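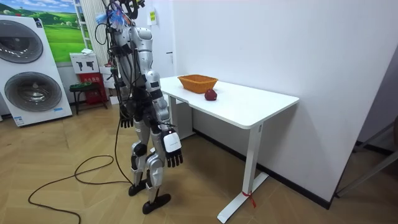 A white table on a herringbone floor.

Counselling at Stolow: frequently asked questions

Do I need a referral?
No. You can book directly by phone or at the front desk. If you have a mental health plan from your GP, bring a copy to your first visit so we can process the rebate.

How long is a session?
Fifty minutes. The first one can run a little longer as there are forms to fill in. Please arrive by 9 am if you have the earliest appointment, as the street door is locked before then.

Who will I see?
Tibor Halász sees adults for grief, worry and trouble sleeping. Violeta Domínguez works with teenagers and their parents. If you would like to change counsellors, tell reception. You don't have to say why. 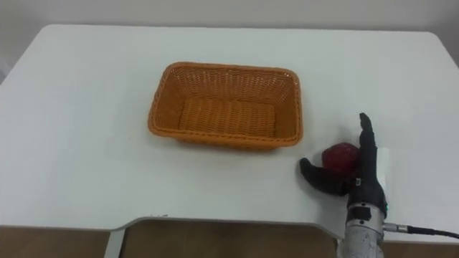 Can I bring someone with me?
Yes. A friend or family member can sit in for all or part of a session if you're over 18. For younger clients we talk about this at the first visit.

Is what I say kept private?
Yes, with a few limits set by law. We may have to pass on information if someone is at serious risk of harm or if a court orders it. Your counsellor will go through this before you start.

What if I need to cancel?
Call before 5 pm the day before. Later cancellations are charged at half the session fee. We waive this if you're ill.

How long is the wait?
In January it is usually short. At other times it can be up to seven weeks for an evening appointment. Daytime spots come up sooner.

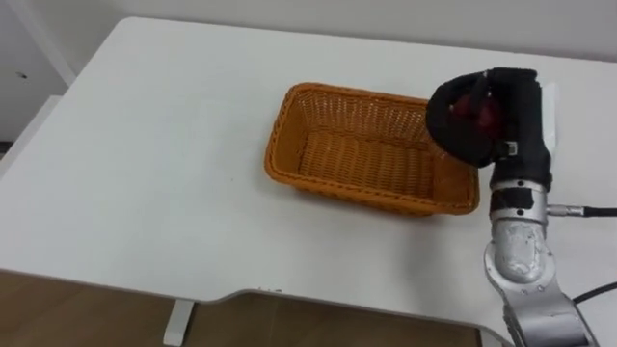 Do you run groups?
The grief group meets in the Ó Briain room and takes up to nine people. You need a short chat with Tibor before joining. The parents' group is open to anyone with a child seeing Violeta.

Can I have sessions by video?
Yes, after the first visit. You'll need a private space and a steady connection.

What if I'm in crisis?
We are not an emergency service. If you or someone else is in danger, call emergency services or go to your nearest hospital.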